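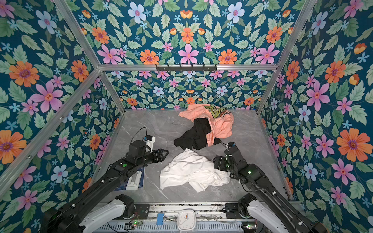
Evening all. I look after the folding cell at our place (two arms on one rail, Drosix controllers) and I've been chasing a fault since Wednesday that I'd love some help with. The right arm drops off the bus partway through a run, always when it's reaching well out, and comes back if I power cycle. It has done 3,733 cycles since I last had the covers off. What bothers me is the thin black cable that ends up lying across the clothes near the right gripper. I've also got that black loop over the wrist on the left arm, and the left one never faults, so I do wonder if I should be routing both the same way – what do people think?

pilterfan
Lovely wallpaper! I'd leave the loop well alone and put a new cable on the right. We had the very same thing on an Orura arm, and the wire had broken inside the sleeve where you couldn't see it. Wiggle it gently at the connector with the power on and watch the log.

mossbank
I'd be careful there, pilterfan, wiggling live connectors is how I lost a board. I also don't think it's the cable. Dropping out at full reach says supply to me, as the shoulder is working hardest then. Put a meter on it and hold the pose for a minute or two.

folding_cell (original poster)
Thank you both, you're very kind. Metered it over lunch with the arm stretched out and it sat steady for 39 seconds, then the fault came up with no dip at all. The log says error 415, if that means anything to anyone?

mossbank
Fair enough, that does sound more like comms. I'd still check the screws on the supply terminals while you're in there, mind.

pilterfan
Cable! Van Rooij do a nice bendy one, and I'd buy a spare while you're at it. Leave a bit of slack at the wrist and clip it back along the links so it stays off the cloth.

folding_cell (original poster)
Ordered 6, so I shan't run short. Will fit one when they come and let you know how it goes.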